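Search this site Go Menu

Why Did the Robot Stop? A Safety Story from the Priso Learning Center

The Priso Learning Center keeps a robot arm that picks up objects and sets them down again. In May, the arm stopped in the middle of its work and a red light came on. The screen showed fault code 3433. Our staff call this a "grip fault."

A grip fault means that the robot cannot tell how tightly it is holding something. Inside the gripper is a small sensor that measures how hard the fingers press. On that morning, the sensor sent no signal for 15 seconds. The robot is programmed to stay still when this happens.

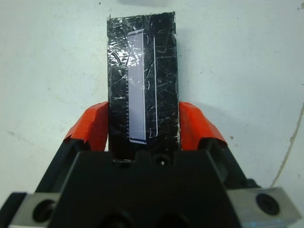 Why does the robot not just open its fingers and let go?
Letting go could be dangerous. A heavy object might fall on a person's foot, or a fragile one might break. The robot holds its position until a trained adult comes to help.

The staff pressed the emergency stop button and switched off the power before they touched the arm. They found that a plug inside the gripper had worked its way out. It was pushed back in, and the gripper was tested 32 times before visitors were allowed to return.

Children who visit the Serra Room must follow these rules:

Stay behind the yellow line, even when the robot is not moving. A robot that has stopped may start again.
Never reach for an object that the robot is holding.
If a red light comes on, step back and tell an adult.

We use cookies to improve your visit. Accept Settings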